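Leave the Pile Alone

I have folded laundry for a family of 6 for 17 years, and I no longer believe in sorting it first. The usual advice, repeated in the Clindby home pages every August, is to make stacks by person or by type and then start folding. I think it wastes the evening.

A small mixed load shows why. You can see every color in it from where you stand.

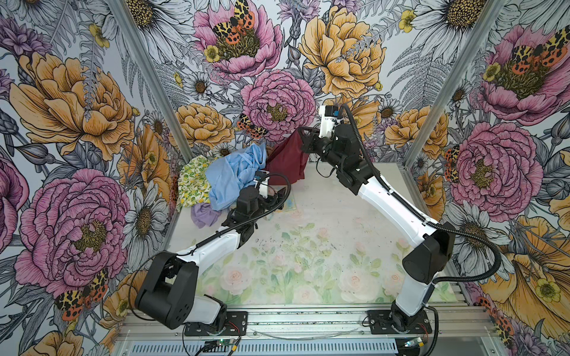
Light blue shirt, maroon, lavender, and the lemon print at the left.

With a pile like that, take whatever is on top and fold it. Sorting means handling each piece twice. My neighbor in Fultville sorts into 9 baskets, and her clean clothes are still in them when the next load is done.

People tell me the pile makes wrinkles. It does, if you leave it overnight. Ten minutes won't hurt a shirt.
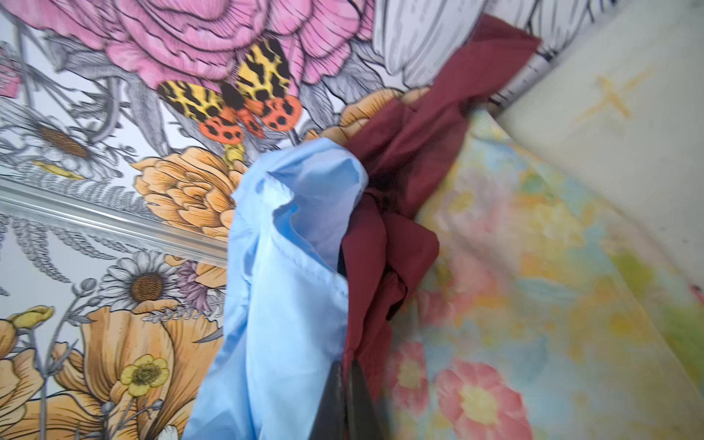

Where you fold matters more than the order. I want a clear patch of floor or table and something pleasant to look at. My mother folded on top of a chest freezer in a dark back hall, and she hated the job all her life. I put up patterned paper in my own laundry corner and I stopped putting the work off.

Shirts with buttons are the one thing I slow down for. Find the collar, lift the shirt by it, and let the rest drop. If you start from a sleeve you will be turning it over three times. 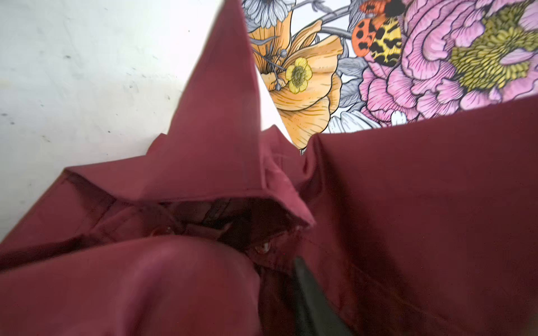

Find the collar first. The buttons are in the folds below it.

Socks are a separate argument, and I lose that one at home.

Eulalia Paredes writes on household matters.

Contact the editor | © Dundudier Weekly | Back to top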